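I finally threw out the old grasp planner this week, and I miss it less than I thought I would. It was 1,999 lines, most of them mine, and a good part of that was special cases with comments like "fix after demo." (The demo was in June. You can guess how that went.)

The replacement is a small behavior tree running on top of Mollisent, plus a motion queue I wrote over two long evenings. It came out to 343 lines and I can read all of it without scrolling back up to remember what a flag means!

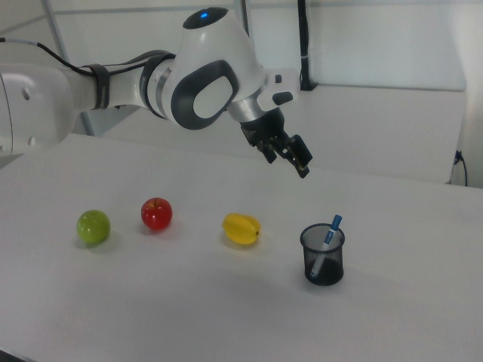
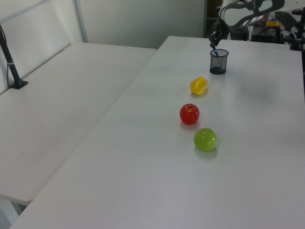 My real headache has been the collision scene, the planner's own idea of what's on the table. The old code refreshed it once at startup and then trusted it forever, so a shape that had been picked up stayed behind as a ghost and the arm would take these silly detours around nothing. Now every object gets a timestamp, and anything older than 8 seconds goes back to perception before a plan is allowed to touch it. Mesh things are still a pain, though. Take the black pen cup: you can see right through the sides, so the depth points come back full of holes and the clustering wants to call it three or four skinny objects. The apples and the star fruit are nice solid lumps and give me no trouble at all. For the cup I gave up on being clever and fit a plain cylinder to whatever points I get, padded a little, with the top left open so a marker can go in.

Next up is logging. I've been dumping everything through Itadance, and replaying a run takes forever to load, so I'm going to try keeping just the last 20 plans in memory and writing them out when something fails. If that works I'll post the code.

Comments

marlow_k: Does the padding mess up your approach angle near the rim?

Author: A bit, yeah. I shrink it for the last stretch of the move.

tinbucket: Please post the queue too, mine deadlocks if I look at it wrong.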